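Ticket 251: Wrist camera view in simulator does not match real arm
Project: Terkcombe cabinet arm
Location: Mornham shared workshop, bench 4
Component: simulation / camera mount
Priority: normal
Status: open, waiting on retest
Opened: June 1, 2020

Summary
The grasp detector runs correctly on the real arm and fails in the simulator. In simulation it reports a target on nearly every cycle, including when the arm is parked in front of the cabinet with nothing to pick up. The reported target is always low and to the right.

Setup
Arm: home-built, Poltano joint modules, printed links.
Controller: Vieira board, firmware build 2828.
Simulator: scene file from January, cabinet model added later. Arm model exported from the current CAD assembly.
Detector: color threshold first, then a shape check. Same settings file for real and simulated runs.

Steps to reproduce
Load the cabinet scene.
Send the arm to the park pose.
Start the detector with the default settings file.
Watch the target topic. A target appears within the first few cycles and stays.

Expected
No target at park.

Actual
Steady target, bottom right corner of the view. If the planner is enabled, the arm tries to reach for it and stops on the self-collision check.

Log entry 1
Suspected the orange cabinet first. The color threshold was tuned on red parts under the workshop lights, and orange in the renderer could be close enough to pass. Changed the cabinet material to plain gray and reran. Same target, same position. Restored the material. The cabinet is not the cause.

Log entry 2
Suspected shadows on the wall. The simulated light throws soft gray shadows with fairly clean edges, and the real wall has nothing like them. Turned shadows off completely. Target unchanged. Shadows back on.

Log entry 3
Dumped the threshold mask. The passing pixels are all in the bottom right corner and they do not move when the wrist is rotated in any direction. Something fixed to the camera side of the last joint, then, and not part of the room. The arm's own geometry is inside the camera view.

Checked the real mount against the model. On the real arm the bracket holds the camera clear of the housing, and no part of the arm shows up in the picture. In the exported model the camera frame is attached to the link origin with no offset. The bracket was added to the assembly as a separate body and the export script skipped it.

Log entry 4
Measured the bracket and entered the offset in the camera block by hand. The view moved, but in the wrong direction. The export uses a different axis order from the CAD package. Swapped two axes. The housing now takes up less of the view than before. It is still there.

Also noticed that the near clipping distance was set very low, so parts almost touching the lens get drawn. Raised it one step. No visible difference to the housing. Put it back to the old value so that only one thing is being changed at a time.

Log entry 5
Tried a mask over the lower right quarter of the view as a stopgap. The false target goes away. Real targets in that quarter also go away, and the last part of every approach passes through it. Not acceptable as a fix. Left in the settings file, commented out.

Open items
Fix the export script so that it keeps the bracket body.
Regenerate the arm model and remove the hand-entered offset.
Check the camera rotation as well as the position. Only the position has been compared so far.
Rerun at park with the planner disabled before trying any motion.
Add a startup check that fails if the detector reports a target at park.

Attachment: simulated camera view, planner disabled. 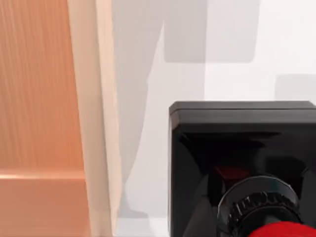
Reply from Vieira support: The controller does not touch the camera transform, so build 2828 can stay as it is. Before you change the export script, please check the field of view in the camera block. If it is wider than your real lens, the housing will stay in view even with a correct bracket offset, and you will end up chasing the position again. Set it from your lens calibration, rerun at park, and post the new mask here. We will keep the ticket open on our side until then.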